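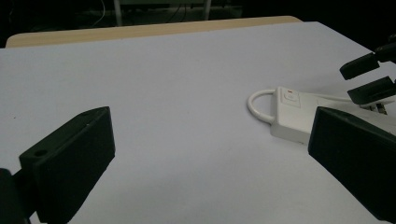
Rokby Opens Desk Repair and Refinishing Shop in Kusness

KUSNESS - April 4, 2022 - Rokby, the office furniture reseller, has opened a repair and refinishing shop next to its warehouse on Cludia Road. The shop takes in used desks, meeting tables and storage units from offices that are moving, closing or cutting back on space, and prepares them for resale to small businesses, schools and nonprofit groups.

The shop covers the full width of the former Namboodiri print works, which had been vacant since the printing business moved out of town. Rokby signed a lease on the building last July and spent the fall and winter replacing the roof, rewiring the main floor and putting in a spray booth and dust extraction.

The company has hired five people for the new shop, including two trainees. Until now, Rokby sent damaged furniture to outside contractors or sold it as is at a discount.

"We were turning down good desks over a chipped edge or a missing foot," said Ibsa Worku, operations manager at Rokby. "A lot of it takes an hour to fix if you have the right parts and a bench to work on. We didn't have the bench. Now we do."

What the shop does

Furniture is checked on arrival and sorted by the work it needs. Frames are tightened and tested under load. Feet, hinges, drawer runners and locks are replaced where worn. Solid wood tops can be sanded and refinished, and other tops are cleaned, patched at the edges or swapped for new ones cut to fit the original frame. Each piece gets a tag with its dimensions, the work done on it and the date it was finished.

Items that can't be repaired are taken apart for parts. Steel and aluminum go to a metal recycler. Usable hardware is kept in stock, and customers can buy it over the counter. Rokby expects this to be useful to people looking for parts for desk lines that are no longer made.

The shop doesn't take upholstered seating. Task chairs will continue to be handled at the main warehouse, where stock is cleaned and sold without reupholstery.

Services for outside customers

From opening day, the shop also accepts repair work from the public and from local businesses. Customers can bring in a desk or table for a written estimate, which is free. Most small repairs are finished within five working days. Refinishing takes longer and is scheduled by appointment.

Offices with larger orders can ask for collection. Rokby will pick up free of charge within 40 miles of the warehouse for orders of 10 pieces or more. Outside that area, or for smaller orders, a delivery fee is quoted in advance.

"People ask whether they have to buy from us to use the shop, and the answer is no," Worku said. "If your desk came from somewhere else and the legs wobble, bring it in. Bring the screws too, if you still have them."

All refurbished furniture sold by Rokby carries a one-year warranty on frames and moving parts. Customer repairs are covered for 90 days. The warranty doesn't cover surface wear or damage from moving the furniture after it leaves the shop.

Discount for schools and nonprofits

Public schools, libraries and registered nonprofit groups receive a 40 percent discount on refurbished desks and tables through the end of July. Orders must be placed on letterhead or from an official email address. The discount can't be combined with other offers and doesn't apply to new furniture.

The first order under the program, for 53 student desks, is being prepared now - the desks came out of a call center and are being cut down to a smaller depth before delivery.

Hours and contact

The shop is open Monday through Friday from 8 a.m. to 5 p.m. Customer drop-off is through the side gate on Cludia Road. The front lot is used by delivery trucks and isn't open for parking. Estimates can be requested at the counter or by sending photos and measurements through the contact form on the Rokby website.

About Rokby

Rokby buys, repairs and sells used office furniture. The company is based in Kusness and serves businesses, schools and home offices across the region.

Media contact: Ibsa Worku, Operations Manager, Rokby, Cludia Road, Kusness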